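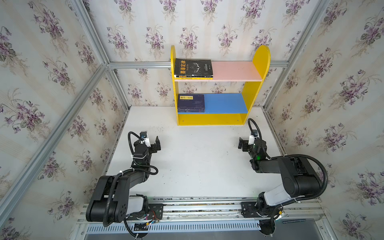 Drainage and Pavement Work at the Furumwood Freight Yard

The truck apron at the Furumwood freight yard was resurfaced twice before Sharifi, the civil engineering firm retained for the site, was asked to look underneath it. The firm's lead designer on the job discussed the findings in February, as the contractor, Rellard, was setting up for the second phase.

The original complaint was rutting near the scale house. "We were sent the pavement history and a request for an overlay design," the designer said. "The cores showed a decent asphalt section. The base was saturated. You can put any thickness of overlay on a saturated base and the ruts will come back in the same wheel paths."

The storm drain was the next item. Camera inspection of the 30-inch trunk line found open joints at 7 locations, most of them between the scale house and the outfall. Fine material had moved into the pipe and left voids in the trench backfill.
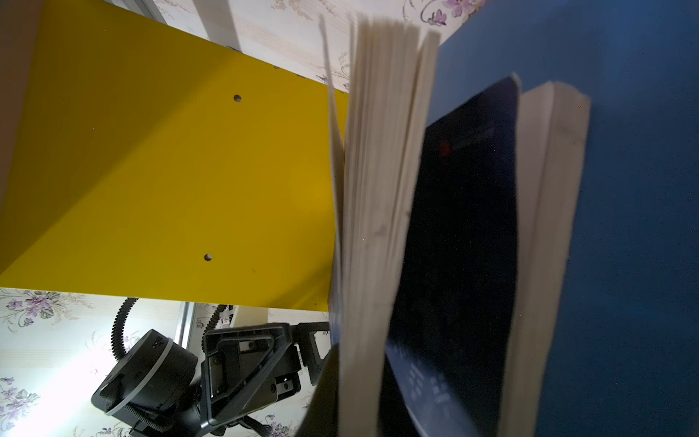
Rellard asked whether the line could be sleeved in place, which would have kept the gate open through the work. The designer said sleeving was priced and then dropped.

"A liner closes the joints. It does nothing for the voids, and we would have had to grout those from the surface at close spacing," the designer said. "It also takes capacity out of a pipe that had none to spare. The yard has been paved out well past what the drain was sized for."

The adopted plan replaces the trunk line in open cut and adds underdrains along the low side of the apron. The new pavement section is concrete at the scale approach and asphalt elsewhere. Work is divided into 3 phases so that one truck lane stays open at all times, with lane changes made before 5 a.m.

Groundwater set most of the construction limits. The trench bottom is below the water table for much of the year, and the permit caps the discharge rate from dewatering. Rellard is allowed to have up to 20 feet of trench open at one time.
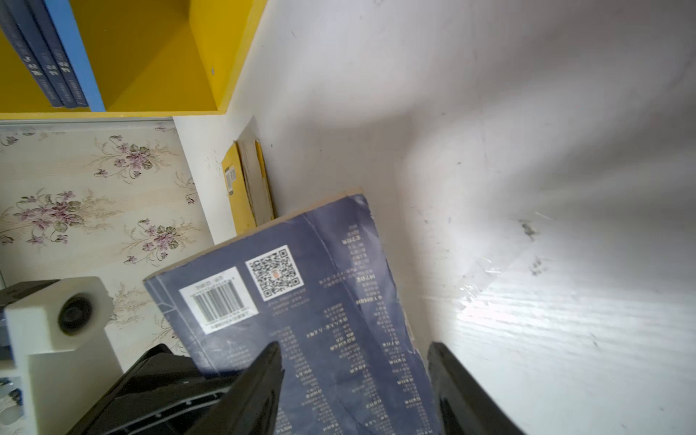 Backfill in the trench is crushed stone wrapped in filter fabric to the springline, then compacted select fill to subgrade. Density tests are taken on each lift. "The first phase had two failing lifts, both next to a manhole," the designer said. "They were pulled out and placed again. A plate compactor doesn't reach well against the curve of the structure, so we changed that detail to flowable fill."

The outfall is being rebuilt under a separate contract with the Clurnadwood drainage district, which owns the channel. Its headwall has to be finished before the last run of pipe can be connected. Until then the new line drains through a temporary tie-in to the old one.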